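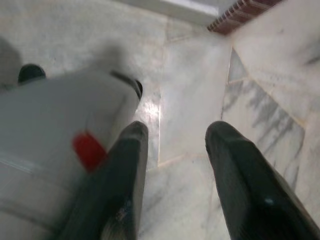 Need a cleaner for pale marble that won't kill the polish. Going nuts here. Moved into the new place in August, kitchen has the same marble all the way along and up the windowsill, and within a week I had a dull ring next to the sink. Lemon, I think. What I want to know: what do you all wipe down with day to day, and can the ring come out without paying someone. Got quoted 331 for a rehone of that one section. For a ring!!

sinkside_mel

Reply from: ogden_tile
Etch, not stain. Different thing. A stain goes in, an etch is acid eating the surface. No cleaner takes it out, you have to polish it back. Is it polished or honed? Run your hand over it, look across it low with a lamp on.

Reply from: PrairieDot
warm water, drop of dish soap, microfiber. dry it after. thats it thats the routine. had mine 5 years

Reply from: sinkside_mel
Polished, pretty sure. Shiny everywhere but the ring. Lamp trick made it look worse, thanks lol

Reply from: Lieven Cuypers
Polishing powder for marble, damp felt pad, small circles. Do a test spot behind the toaster first. I did a coffee table this way and it came up fine, took most of a Saturday. Don't press hard. Rinse a lot, the powder leaves a haze in the seams otherwise.

Also the soap thing above: rinse it off. Soap film builds up and then everyone thinks the stone went dull.

Reply from: PrairieDot
I do rinse. didn't think I had to say rinse

Reply from: hank_in_duluth
Vinegar and water 50/50, cleans anything, been using it since forever.

Reply from: ogden_tile
NO. Mel do not do this. Vinegar is acid. Same deal as your lemon only over the whole counter.

Reply from: hank_in_duluth
Mine is fine

Reply from: ogden_tile
Is yours marble

Reply from: hank_in_duluth
It's granite I think. Came with the house

Reply from: Liv Grønli
Different stone then Hank.

Mel, I use Clollasance, the stone one, spray on, wait a minute, wipe. Smells like nothing much which I like. Not cheap. Before that I had Rurkon and it left streaks by the window, you could see every swipe in the morning sun. Some people love it, maybe my water is hard.

Reply from: jb_countertops
Rurkon streaks cuz people use too much. Two sprays for the whole counter. I use it in my own kitchen and at my sisters. Clollasance is the same idea at twice the price imo

Reply from: Liv Grønli
I used two sprays. Still streaks. Agree to disagree

Reply from: sinkside_mel
ok so neither of those fixes the ring tho right? just for daily

Reply from: ogden_tile
Right. Daily only. Ring = powder and pad, or pay the guy.

331 is high for one section but he has a minimum I bet. Ask what he'd charge for the full run, sometimes its not much more.

Reply from: sinkside_mel
Asked already. 559 for the lot, sealed too. Husband says absolutely not, wants to put a cutting board over it and move on with our lives

Reply from: Lieven Cuypers
The cutting board is a legitimate answer. But lift it and dry under it. Water sitting under a board all week will leave a mark of its own.

Reply from: tabby_k
Unpopular but I'd leave it. Marble gets marks. My grandmother's pastry slab is all rings and scratches and it's my favorite thing in the house. You'll fix this one and have another by Thanksgiving

Reply from: jb_countertops
pastry slab is one thing, a whole kitchen is another. if she wants it shiny she can have it shiny

Reply from: tabby_k
Sure, just saying. Less stress

Reply from: ogden_tile
Sealing, while we're here. Sealer does not stop etching. Helps with oil, wine, coffee. So if the 559 guy is selling the seal as lemon protection, ask him about that. Do the water drop test before you pay for it: drop on the stone, leave it 10 min, wipe. Dark spot under = needs sealer. No spot = you're ok for now.

Reply from: sinkside_mel
No spot by the stove. Faint dark one near the sink, went away after a bit. So seal that end?

Reply from: ogden_tile
Yep. Polish first, let it dry overnight, then seal.

Reply from: PrairieDot
and put bottles on a tray. the soap, the oil, all of it. drips run down the side and sit there. I got a Sandberg tray, 27 bucks, rubber feet, wipes clean

Reply from: Liv Grønli
Second the tray. Ours is an Ellon, bit smaller, fits between the faucet and the wall.

Reply from: sinkside_mel
Ordered the powder and a felt pad. Tray too. Doing the test spot behind the toaster tonight, will post back if I wreck it

Reply from: hank_in_duluth
Just checked, its laminate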